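Good practice at the server bench: gallery

Siltley workshop, robot cell 2
Page updated 8th April

Welcome to the gallery page of our server bench. We put it online together with the bench rules, because many colleagues asked us how the rules look in daily work. The rules were written first at our Sirkholm site and then adapted in Siltley, where the tables are lower and the cell is smaller. The full text has 18 rules. On this page we speak only about the ones that concern the robot when it works near a processor socket.

Please read the page as a help for the eye and the memory. If something on it disagrees with the printed rules in the cell, the printed rules are valid.

Who should read it

Everybody who starts a program in the cell, and everybody who teaches new positions to the arm. Visitors from the Mellor office are also asked to read it before they come in. You do not need to know the controller for this, but you should know the names of the parts on a server board: socket, retention frame, lever, load plate, memory slots and latches. We use these names in all our work orders, and we ask you not to use nicknames for them, also not in the log.

Work near the socket

The load plate is the part where we had the longest discussion. In the first version of the rules the gripper was allowed to touch it at any speed below the general limit of the cell. Now there is a separate slow speed for all contact with the plate, and the program must call it by name. It is not enough to turn down the speed on the pendant, as the next person may turn it up again.

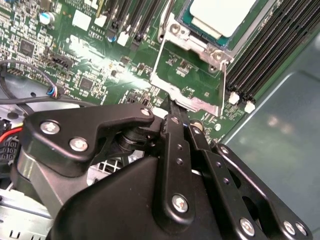 The same slow speed is used for the lever. Contact with the lever is made from the side and never from the top, and the path must be free of the memory latches during the whole movement. If the path crosses over the memory slots, the arm has to lift first and travel second. A diagonal shortcut is not permitted, even when the simulation shows enough space. The simulation knows the board, but it does not know each cable.

Cables are a chapter for themselves. Before the first run, look at the board from both long sides and check each thin wire which could be caught by a finger or a link plate. Wires may be moved by hand only when the arm is in the hold state and the lamp on the controller confirms it. Do not fix them with tape on the board. The soft clips are in the Prudik drawer, second from the top.

Screws on the gripper

A small point, but it was forgotten two times in May last year. The screws on the link plates are checked with the torque tool after every 1000 cycles, and the result goes into the log under form 3043. If one screw is replaced, write down which plate it belongs to. Left and right are always said from the view of the robot and not from the view of the operator.

Stopping and starting again

After a protective stop the arm stays where it is. Please wait 30 seconds before you acknowledge, and use this time to look at the fingers and at the part they were working on. When a finger is still in contact with the load plate, do not drive home automatically. Jog back by hand along the approach direction until there is free air between finger and plate.

Using this page

Teams at other sites may copy the text for their own bench, and we would be glad to hear what you changed. Questions and corrections can be sent to the Siltley workshop mailbox. The printed rules hang on the inside of the cell door, and a second copy lies with the torque tool.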